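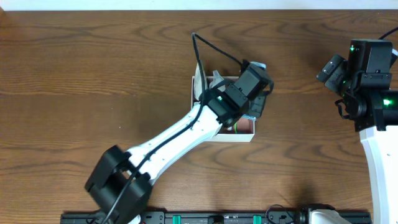
Zoltán Takács m'a écrit que je confondais deux choses, l'objet durable et l'objet cher, et qu'une table héritée d'une grand-mère ne prouvait rien sur les tables en général, puisque toutes les autres, les bancales, les vermoulues, sont parties au feu. L'argument est bon. Je le connaissais et je l'avais laissé de côté dans mon dernier billet, ce qui n'est pas très honnête. Je le reprends donc ici, d'autant qu'il se retourne aussi contre ceux qui nous vendent aujourd'hui du « meuble pour la vie ».

Car la durabilité est devenue un rayon. En avril, je suis entré chez Dilance pour acheter une lampe et j'en suis ressorti avec une brochure de 72 pages sur « l'art de garder ». On y parle de transmission, de patine, de gestes anciens. Le prix des plateaux en bois massif figure à la fin, en petits caractères, et la garantie tient en deux lignes : 7 ans. Je veux bien qu'on me parle de mes petits-enfants, mais alors qu'on s'engage un peu plus loin que la prochaine chaudière.

Le vendeur, très aimable, m'a expliqué que la garantie était une notion juridique et que la durée de vie était une notion d'usage. Je n'ai toujours pas compris en quoi cela devait me rassurer. Si le fabricant est persuadé que sa table passera le siècle, une garantie de 33 ans ne lui coûterait presque rien. S'il ne la propose pas, c'est qu'il a fait ses comptes, et je préfère ses comptes à sa brochure.

Chez Irkelard, on s'y prend autrement : le meuble est réparable, c'est écrit partout. J'ai demandé combien coûtait un pied de rechange. Il fallait passer par un formulaire. Le formulaire renvoyait à une adresse, l'adresse à un délai, et la réponse est arrivée six semaines plus tard : 92 euros, port non compris, pour un modèle dont la finition « pouvait différer légèrement ». Réparable, donc, au sens où tout l'est pour qui a de la patience et un bon dossier.

On me dira que je chipote et qu'il vaut mieux des marques qui essaient que des marques qui s'en moquent. Peut-être. Mais je vois bien ce que ce vocabulaire autorise. Un couple de ma connaissance s'est débarrassé d'une table en parfait état, achetée dix ans plus tôt dans une solderie, pour en prendre une « durable ». La vieille était stable, un peu rayée près du bord, et aurait tenu encore longtemps. Elle est partie à la benne — au nom de l'écologie. Je ne connais pas de calcul, même généreux, qui rende cette opération raisonnable.

Reste l'objection de Takács, la vraie. Si les meubles anciens que nous admirons sont des survivants, nous n'avons aucune idée de ce que valait la moyenne. Soit. Mais il oublie que ces survivants ont surtout été entretenus, parfois mal, par des gens qui n'avaient pas les moyens d'en changer. On recollait une traverse, on retournait un plateau taché, on mettait une cale sous un pied. La solidité du bois y était pour quelque chose, le manque d'argent pour beaucoup. C'est moins joli à imprimer sur du papier recyclé.

Je ne regrette pas cette époque et je me méfie de ceux qui la regrettent depuis un appartement bien chauffé. Je constate seulement qu'une étiquette ne remplace pas un tube de colle. Uddin, dont les meubles ne promettent rien, vend les siens avec des vis ordinaires qu'on trouve dans n'importe quelle quincaillerie. Le plaquage est médiocre, les tiroirs frottent. J'ai pourtant pu démonter ma commode deux fois, pour deux déménagements, et la remonter sans demander la permission à un service client.

Quant au label Stullon, qui doit mettre tout le monde d'accord, j'attends de lire le cahier des charges. Pour l'instant je n'ai vu que le logo.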